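Unier Releases Version 5 of Its Two-Arm Planning Software

Update adds shared scheduling for arm pairs and a new way to handle clear lids and containers

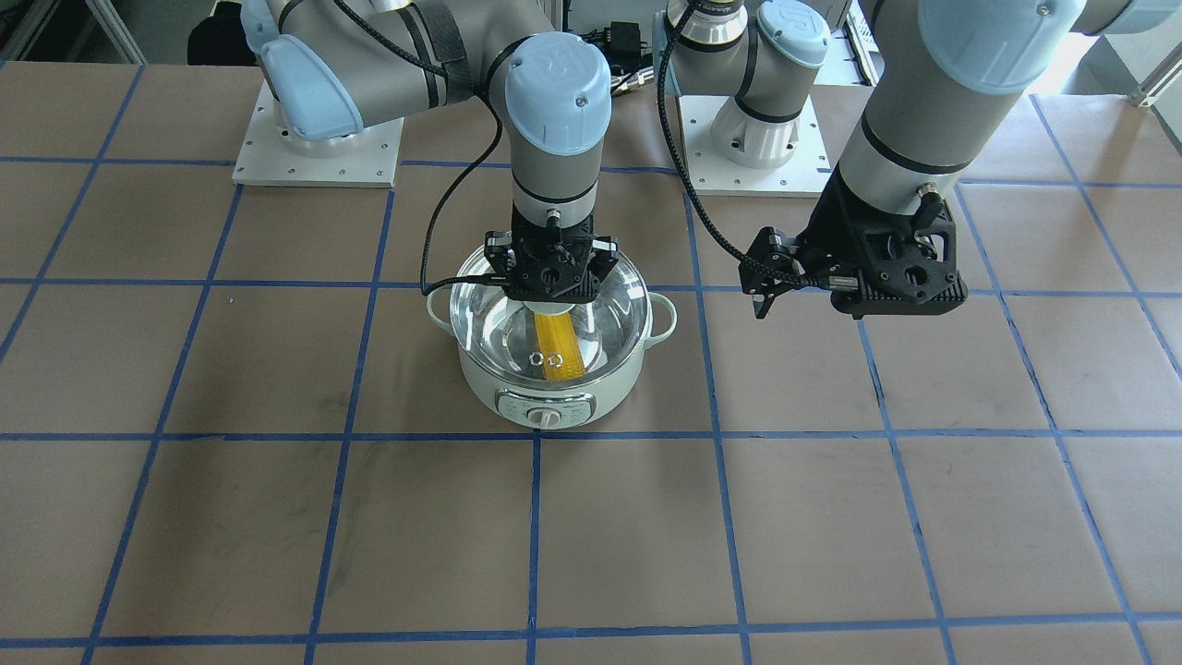 USTPORT, 10 April 2018 – Unier, the maker of motion planning and control software for robot arms, today released version 5 of its planning package. The new version lets two arms on one table work from a single plan and a single clock. It is available now to all current license holders.

In earlier versions, each arm had its own planner, and a separate safety layer stopped one arm when the other came too close. Customers told the company that the stops were frequent and hard to predict. A job that looked fine in simulation could pause several times on the real table while one arm waited for the other to clear.

Version 5 plans both arms together. The user marks which steps must happen in order and which can overlap, and the planner works out the paths. If one arm is holding a lid over a pot, the other can be told to wait nearby, reach in once the opening is clear, or move on to a different part of the table. Cables that run outside the arm can be entered as a keep-out shape that moves with each joint.

The release also changes how the software deals with transparent objects. Depth cameras often read straight through glass and report the surface behind it. The new perception module compares the color image with the depth reading and flags areas where the two disagree. Users can then assign a stored shape, such as a dome with a center knob, and the gripper will close on the knob at the stored height. Contact is confirmed from finger position and motor current before the lift begins.

Unier tested the module at its lab in Trallcombe on a set of kitchen and workshop tasks. The test set held 334 recorded tasks, and each new build was run against the full set before it was approved. The recordings ship with version 5, so customers can replay them against their own settings.

Other changes in this release:

Grid calibration. Users can lay out a taped grid on the work surface and register both arms to it in one pass. Cells don't have to be the same size.

Log viewer. Joint positions, gripper state and camera images now share one timeline. The viewer can step through a run at 1000 samples per second.

Recovery steps. A failed grasp can trigger a short routine written by the user instead of ending the job.

Hutsuliak, the scripting tool that comes with the package, has been updated to match. Scripts written for version 4 will run without changes on a single arm. Scripts that drive 2 arms need a new header line, and a converter is included.

Version 5 is a free update for customers with a current support plan. Trial licenses can be requested through the Unier website. Support for version 4 ends in December.

About Unier

Unier develops planning, perception and control software for robot arms used in labs and light assembly. The company is based in Ustport and runs a test lab in Trallcombe.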